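**Subject:** Re: [brurkell-walkers] Parking and the September route

Answers to the points below. I've trimmed the earlier message to the parts that still need settling.

> The lot at Drirkasness was full by the time we got there last year and several cars ended up on the grass. Is there a second option? Also, is the long route still the plan, or are we going back to the old loop by the reservoir?

On parking: the lot holds 60 cars and the anglers have it booked until noon. Please use the field behind the Jestora feed store instead. The gate will be open from 7:30. Park facing the road and leave the track clear, as the milk truck needs it. The store is closed on Sunday, so don't count on using the restroom there.

On the route: we're doing the long one. The footbridge at the bottom of the valley has new decking and the county has taken the barrier down. The old loop is still muddy past the second stile and I'd leave it for another year.

> What's the climb like? My knees aren't what they were.

The high point is 432 feet above the start. Most of that comes in the first hour, on a gravel farm road. After that it's level along the ridge, then a long gentle descent. The only steep part going down is next to the quarry fence, and there's a handrail for most of it. If you'd like to skip the climb, stay on the lower path and meet us at the chapel for lunch.

> Can someone resend the map? The link in the last mail gave me an error.

The map was moved when the list archive changed over. It's now in the Files section under "Bhuiyan Trail," sheet 2. Print it at full size. At half size the contour lines run together and the path numbers are too small to read.

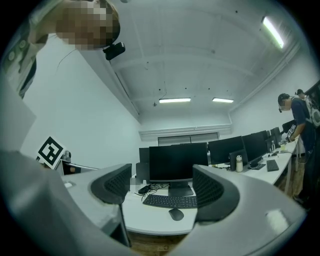

Dogs are fine on a leash. There are sheep on the ridge until the end of the month, and the farmer has asked us to keep to the left of the wall.

The bus back is the 348, from the stop across from the chapel. It takes cash or card. The last one leaves at 5:40, and the one before that is at 4:10.

If you need a ride from town, reply to the list with your pickup point and say whether you're bringing a dog.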